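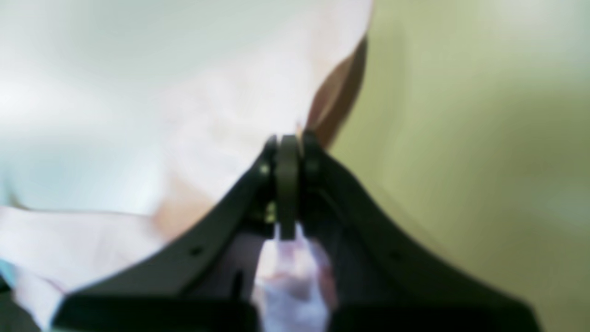

You are blaming the cones when you should be blaming the feldspar, says the pencil remark under my last entry, and it also asks if anybody has washed the spray booth filter. The filter is washed. About the feldspar I am less sure, so I put the question at the top of this entry and will come back to it.

Glaze notebook, Braton workshop. July, Sunday, begun after lunch, kiln opened in the morning.

Firing 28. Reduction, gray stoneware, the ash glaze again. The controller said 1273 at the end of the climb. I held it for 28 minutes, same as before, then let it fall with the damper closed. The cones on the lower shelf were bent properly, tip touching. The cones on the top shelf were too soft, almost lying flat. So the top is still hotter than the bottom, and the controller knows only what its one thermocouple tells it.

Results, in the order I took them out:

Top shelf, Erneck clay, ash glaze thick. Ran down and stuck to the shelf in two places. Color is a good green in the throat of the bottle, with small blue where it gathers. I had to chip it free. The foot is lost but I keep the bottle for the color.

Top shelf, Erneck clay, ash glaze thin. Brown and rather dull. No crawling.

Middle shelf, same clay, thick. The best of the whole firing. It stopped a finger above the foot. Fine crackle on the shoulder, none inside.

Bottom shelf, same clay, thick. Underfired surface, a bit like an eggshell. Pinholes on the side which faced the door. The thin one beside it has no pinholes, but I don't like it either.

Bottom shelf, test tiles with the old feldspar and the new one from Nurkau. I write about them further down.

For the pinholes I have two ideas. One is the bisque, which was a fast one and perhaps did not burn out everything from the clay. The other is the glaze itself, because I sieved it once only and I usually sieve it twice. I admit it was late and the bucket was heavy. For the next firing I will change one of these and leave the other alone, otherwise we will learn nothing from it. The bisque first, slower between dark heat and red.

A note for whoever mixes the next bucket: the label on the ash jar is wrong. It says "washed" and it is not washed. I tasted nothing, of course, but the water over it feels slippery on the fingers after a night, and washed ash does not do this. Please use gloves. I have put a strip of tape over the old label. If somebody has the real washed ash on another shelf, please tell me.

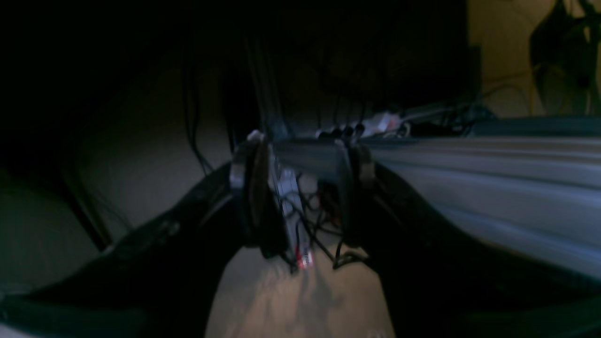

T. Halmosi
Glaze and kiln bench, Braton workshop

Now the feldspar. The tiles were dipped together, same bucket of water, same count in the dip, same clay. Old feldspar on the left of each tile and Nurkau on the right, with a bare line between them. After the firing the Nurkau side is a little more glossy and it moved further down. The difference is small but it is on every tile, and it goes in the same direction each time. So the pencil remark has a point. It does not explain the top shelf, I think, since the cones there were soft also and cones contain no feldspar of ours.

What I would like to try is 2 percent more clay in the recipe and nothing else. This should make it stiffer on the top shelf. On the bottom shelf it may get worse. I know this.

Dankwa answered about the kiln. They say the controller may be set up to 1320 but for our elements of habit (their words, I suppose it is a translation) we should stay well under it. I have no wish to go so high. I asked them also if a second thermocouple can be fitted through the upper peephole, and to this they did not answer yet. Until they do, I suggest cones on every shelf, front and back, even when it is a boring firing.

Shelves: the one with the stuck bottle needs grinding and new wash. The wash in the small tub has dried to a cake. I added water and left it covered. It will probably be usable by tomorrow, stir from the bottom – there is always a hard layer.

The props at the back left are short by a hair and the shelf rocks. I put a bit of wadding there. It held, but please look at it before you load tall pieces.

Still to do:
grind the shelf
slow bisque for the next Erneck bottles
new bucket with the added clay, sieve twice
ask Nurkau for the analysis sheet of this bag, the one we have is for the earlier delivery
find the good tongs

Added at six in the evening. One of the middle shelf bottles has started to ping while it stands on the table. I can hear it from the sink. I moved it to the window side and wrote the time on a paper under it. If the crackle goes further down the wall by next week, I will draw it in here.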